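Retail Floor Practice, Unit 4: Hangers, Rails and the Corduroy Question
Handout for the Saturday group, January 25, 2020
Tutor: Ileana Zamfir

Please read this before the practical. Last term most of the group read it after the practical, and it showed in the shirts.

What the unit covers

Hanging clothes is the job given to whoever started most recently, on the theory that anyone can do it. A morning in the Jestbridge outlet will cure you of the theory. A garment sold from a rail has to sell itself from the side, since the side is all a shopper sees until she pulls it out, and most of the damage done to stock in a small store is done by the hanger it lives on.

We will cover choice of hanger, order of hanging, tags, and what to do with empties. Steaming is Unit 5. Do not bring your own steamer again.

Choice of hanger

Flat plastic hangers are cheap, light and everywhere, and you will be using them for the rest of your working life unless you get a job somewhere with carpets. They suit shirts, blouses, cardigans of modest weight and children's clothes. They put up with jackets. What a jacket would like is a shaped hanger with some width at the shoulder, and what it gets depends on the budget.

Check the width before anything else. If the ends of the hanger push into the sleeve, you will see a small horn on each side, and it stays there after the sale. If the hanger stops short of the shoulder seam by more than a thumb's width, the shoulder folds over the end and the whole front slides forward.

Corduroy

Corduroy gets its own section because it holds a grudge. The ribs (the trade says wales) run up and down the body, and any crease that crosses them catches the light like a scratch on a car door. A collar left bunched on a Friday night will still be bunched on Monday, with an opinion.

Hang it in this order:

Undo the front completely. Do not feed the hanger up from the hem.
Seat one shoulder, then the other, and let go to see which way it leans.
Lift the collar right up, smooth the neckline, and fold the collar back down along its own line.
Lay the lapels flat, left and right, and look at them from two steps back.
Run a hand down the ribs, top to bottom. Upward strokes are for cats you dislike.

Lapels are where marks are lost. A wide one has enough weight to flop forward and take the collar with it, and then the lining is on show, which is a fine thing in a coat that cost 400 and less fine in the rest of them. The blue one on our curved rail has a collar and lapel in just that condition on one side, so look at how far the fold travels before you decide a small tug at the neck will fix it.

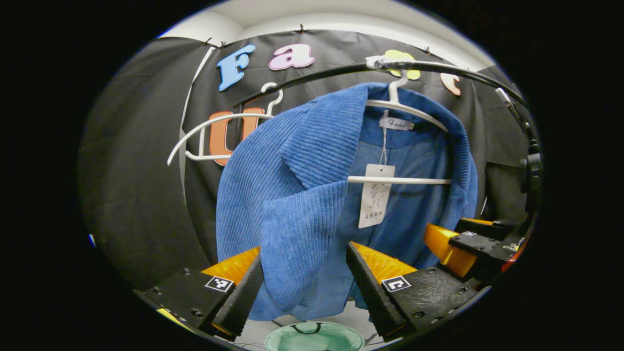 Tamara Surdu wrote in the margin of last year's copy that she never undoes the front, she has hung corduroy from the hem up since her first store and it saves her half the time. Two buttons at the top are plenty, she added, and the collar can be sorted out when somebody asks to try the thing on.

Her way is quick, and on a loose, unlined jacket I would let it pass. On anything lined, the hanger drags the lining up with it and you spend the saved time poking it back down the sleeves. Try both in the practical and write down which you would rather do 90 times before lunch.

Tags

A string tag goes where a hand can find it without a search. At the neck is fine for jackets, hanging inside so it does not swing against the outer cloth. Keep the sewn label readable and do not pass the string through it. If prices are written by hand, write them so that a stranger could charge the right amount. At Pemia we lost most of a May sale to a seven that looked like a one.

Empties

An empty hanger on a sales rail tells the shopper that something has gone, and she starts to wonder whether it was the good one. Take empties off as you pass. Hooks should all face the same way, on curved rails too, where they like to drift toward the low end and tilt.

For the practical

Bring this sheet, a pencil and clean hands. You will each dress one rail and then swap with a partner, who marks yours. Almost 4 in ten of the marks are for collars. Wear something with pockets, and leave the Miranda stock on the back wall alone, it goes out on Tuesday.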